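Portes ouvertes chez Plandix : j'ai passé deux heures devant un bac gris

Je devais rester dix minutes. Le vendredi 11 mai (2018-05-11 sur mon badge, que j'ai gardé !), Plandix ouvrait son atelier de Prostenby au public, et j'ai filé droit vers le fond, là où ça bourdonnait. Un bras KUKA orange et gris, une main à plusieurs doigts, deux bacs collés l'un contre l'autre : voilà tout le spectacle, et je n'ai plus décollé.

Le principe, on le comprend vite : attraper un objet, le lâcher, recommencer. Le logiciel, baptisé Ugwu, en est à 1 000 essais par semaine, et il lui arrive encore de viser à côté (le public fait « oooh », moi aussi). J'adore le bout de deux des doigts, d'un vert translucide, presque des bonbons. Et puis cette petite balle tachetée, que j'aurais bien glissée dans ma poche...
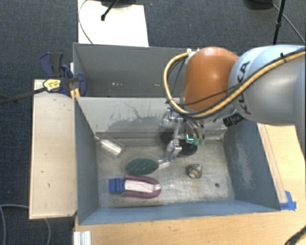 Et à côté ?

Chez Buston, le stand voisin, on montrait un tapis de tri : 200 colis, une démo impeccable, et j'avoue avoir bâillé un peu. Je suis donc retourné au bac, avec un café cette fois. Prochaine ouverture en novembre, l'inscription se fait à l'accueil de l'atelier.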